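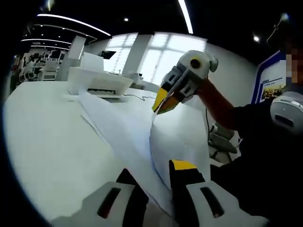
One respondent at the Kilen site wrote that large sheets were "a two-person job that gets staffed as a one-person job," and that most creases were made on the table, after the printing was done. Similar remarks came up in 4 of the 5 print rooms we visited, and they shaped the part of the study reported in this section.

Figure 3. A large sheet of white paper on a long table, with one edge raised.

4.2 Handling of large sheets

Earlier work on paper damage in shared print rooms has dealt mainly with feed faults and storage. The table stage has had less attention. We define it as the period from the moment a sheet is free of the machine to the moment it is rolled, trimmed or laid flat for collection. Staff at each site filled in a short log for every sheet wider than the operator's reach, and marked any crease, edge curl or soft fold still present at collection. The logs cover 1,944 sheets.

Table length mattered less than we had expected. Paltingate has the shortest table of the group and reported fewer creases than Grelten, where a sheet can be laid out in full. The difference seems to lie in how the sheet is turned. At Paltingate the free edge is lifted and walked around the corner of the table. At Grelten it is usually pulled across on the diagonal, and the fold forms where the lifted part meets the part still lying flat. Of the creased sheets at Grelten, 55 percent had the mark running at an angle to the long edge.

Edge curl was logged at every site and followed no clear pattern. It was more common in July, but two sites changed paper stock in that month – we can't separate the two effects. Curl was also the fault least often given as a reason for reprinting. Operators tended to leave the sheet under weights for around an hour and hand it over as it was.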